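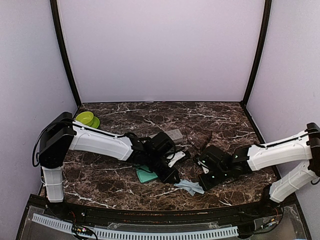 Caring for Stone and Marble Surfaces at Home

Lurkidthorpe Household Advice Service
Reviewed 05/11/2021

Marble is softer than most people expect. It scratches under grit and dulls wherever acid is left to sit. Residents who have recently had a stone counter or tabletop fitted are advised to read this page before using any cleaning product on it.

Daily cleaning

Remove crumbs and dust with a dry, soft cloth first. Wipe the surface with warm water and a few drops of mild dish soap, then go over it again with clean water. Dry it at once with a towel. Soap left behind builds up as a cloudy film, most noticeable on dark stone.

Do not use vinegar, lemon juice, bathroom descaler or scouring powder. Products labeled "natural" often contain citric acid, so the ingredient list should be checked in every case.

Spills

Blot a spill – do not wipe it – and work from the outside toward the middle. Wine, coffee, tomato sauce and fruit juice should be dealt with first. Rinse the spot with water and dry it.

Oil stains

Mix baking soda and water to a thick paste. Spread it over the stain, extending a little past the edge, and cover with plastic wrap taped down on all sides. Leave it for 48 hours. Lift the paste off with a plastic scraper, rinse and dry. Older stains may need a second treatment. Test the paste in a hidden corner beforehand.

Dull marks and rings

A pale ring left by a glass is usually an etch mark, meaning that the polish itself has been damaged. Cleaning will not remove it. Light marks may respond to a marble polishing powder applied with a damp felt pad. Deep marks should be referred to a stone restorer.

Sealing

Place a few drops of water on the stone and wait 13 minutes. If the spot has darkened, the surface is due for resealing. Apply the sealer thinly with a lint-free cloth and buff off the excess within the time printed on the container. Open a window while working.

Hot pans and heavy objects

Use a trivet under anything taken from the stove or oven. Fit felt pads under lamps, mixers and other heavy items, and lift them when moving them. Felt pads collect grit and should be replaced every August, or sooner if they feel rough.

Questions about stone care may be addressed to Merja Vainio at the Lurkidthorpe office. Requests for a printed copy of this page should be sent to Imtiaz Pramanik.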